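When the Gripper Squeezed Too Hard

A robot gripper works a bit like your finger and thumb. Before it can pick things up, it needs lots of examples to copy. At Utia, people make the examples by holding grippers in their hands and moving everyday things.

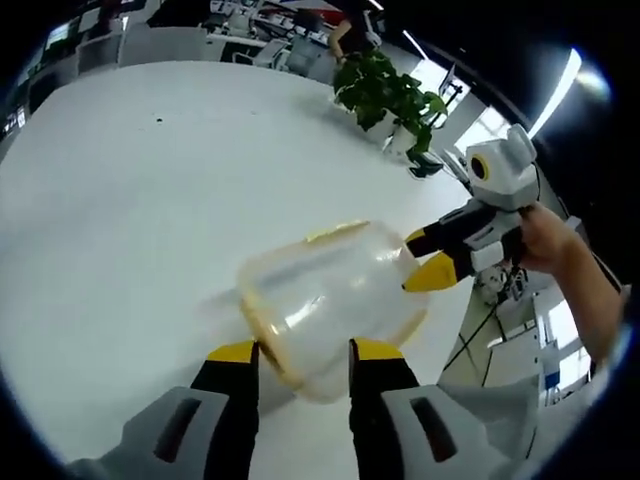

In February, one of the robots at Utia cracked a lunch box. It had practiced on hard wooden blocks, so it squeezed the box just as tightly. The lid popped off and a sharp piece of plastic flew 12 feet. It hit a wall, and no one was hurt.

The team pressed the stop button and checked 63 earlier lifts. In 16 of them, the robot had squeezed too hard - the blocks just didn't break. Now it is learning from 2,000 new examples, many of them with plastic boxes.
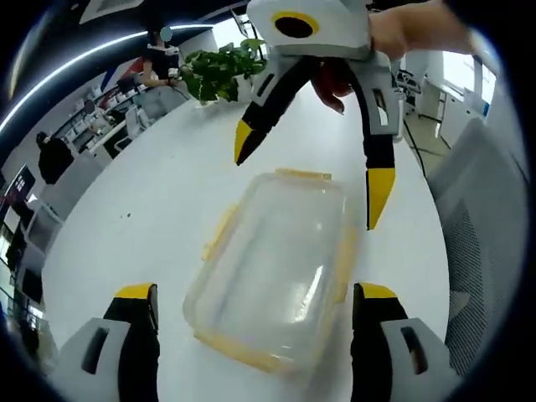
A clear food box with yellow clips, and a gripper held above it.

If you ever visit a robot lab, stay behind the line on the floor.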